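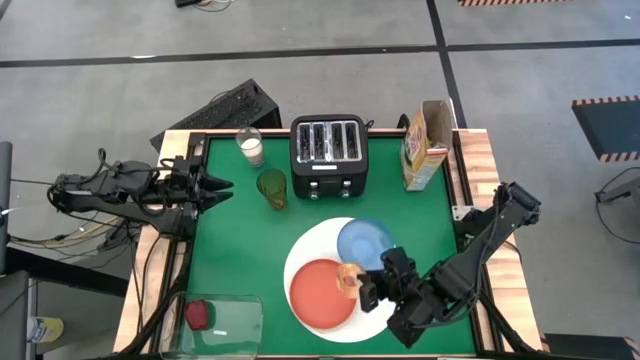 Table Settings for the September Members' Luncheon

Posted by a_ramadan, 11 April 2022

The Miltby Dining Society asks members to comment on the proposed place settings. The current draft puts the bread plate to the left of the forks and the water glass above the knife. Comments will be read before the order is placed with Carbone.

Reply by gfarina
I support the draft as written. It follows the practice of the Baltberg luncheons, and most guests will know it.

Reply by w.janjua
I must disagree on the bread plate. The tables at Baltberg are wider than ours. With 3 courses, a separate plate leaves too little room for serving dishes. Bread may be placed on the main plate until the soup arrives.

Reply by anum_memon
Members objected to that arrangement last year – the crumbs were still there when the fish was served. I would keep the bread plate and remove the second fork.

Reply by gfarina
The second fork is required for the salad.

Reply by a_ramadan
Thank you. The bread plate will remain. The question of the second fork is open until Friday.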